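Chapter 7
Packaging and the Household

Most of what a family buys comes wrapped in something. In 1950 a shopper in a town like Ekthorpe carried home flour in a cloth sack and milk in a bottle that went back to the dairy. By the time the Garkport market hall was rebuilt, nearly every stall handed over goods in a bag or tub meant to be used once.

This chapter looks at how that change came about and what it cost. We begin with paper, then turn to plastic film, and end with the rules that towns have written to deal with both.

The main source is a household survey directed by Esben Snorradóttir in the port district of Bresura. Her team visited 120 homes and recorded 2,710 items of packaging over 2 weeks in May. Food wrapping made up the largest group - larger than bottles and cans combined.

Key terms: primary packaging, secondary packaging, film, fiberboard.

Paper and plastic often reach the home together, and they may end up side by side on the same table. Once there, they follow different paths. Paper can be pulped if it is clean, while thin bags are hard for most sorting plants to handle. 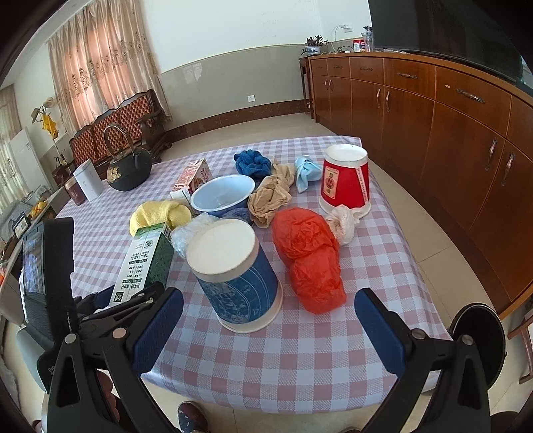 7.1 The Paper Container

The first paper tubs sold in Bresura came from the Kļaviņa mill, which had made hat boxes before it turned to food.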